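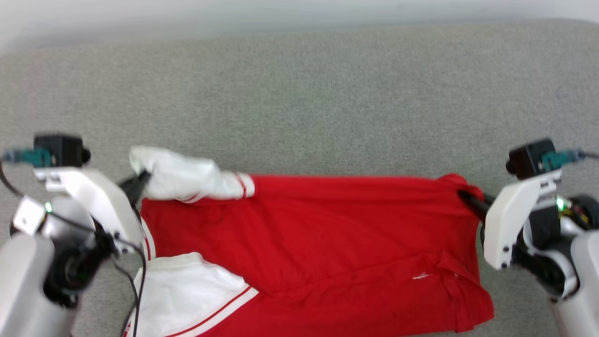
The Adel Student Robotics Program is a two-semester elective in which teams of students teach a pair of robotic arms to handle ordinary household fabric. Clothing was chosen as the subject for the current year by the lead instructor, Dr. Raili Miettinen, following a year devoted to stacking and sorting rigid parts. A garment such as the red top with white sleeves must be gripped at two points before any fold is attempted, and students are graded on where they place those grips as well as on the finished fold. Enrollment is limited to 30 students, who are admitted by written application in December.

Each team keeps a shared log of its practice runs. The combined log for the fall semester holds 2145 entries, of which 683 were marked by the students as complete folds. Entries that end in a dropped sleeve or a twisted collar are kept in the log and used in class discussion. Nomvula Fourie, teaching assistant, leads the review sessions, and students are expected to bring one run of their own to each.

Open gripper above the cushion, with the red and white clothing to the left.

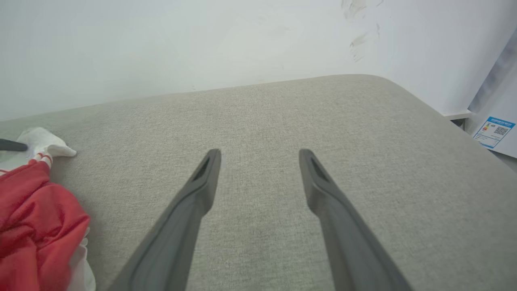 Do students need programming experience to apply?

Applicants should be comfortable with basic algebra and with following written procedures. Programming is taught during the first five weeks by Vilho Ruotsalainen, and students with earlier experience are placed on teams with beginners.

The program closes with the Oksanen Folding Challenge, in which every team works with the same set of garments under a fixed time limit. Results are entered by the judges, Lihua Han and Dougal Pringle, and are posted outside the laboratory at 4 p.m. the same day. Families are welcome to attend. Visitors are asked to remain behind the marked line while the arms are powered and to leave bags in the front hall.

Application forms are available from the program office.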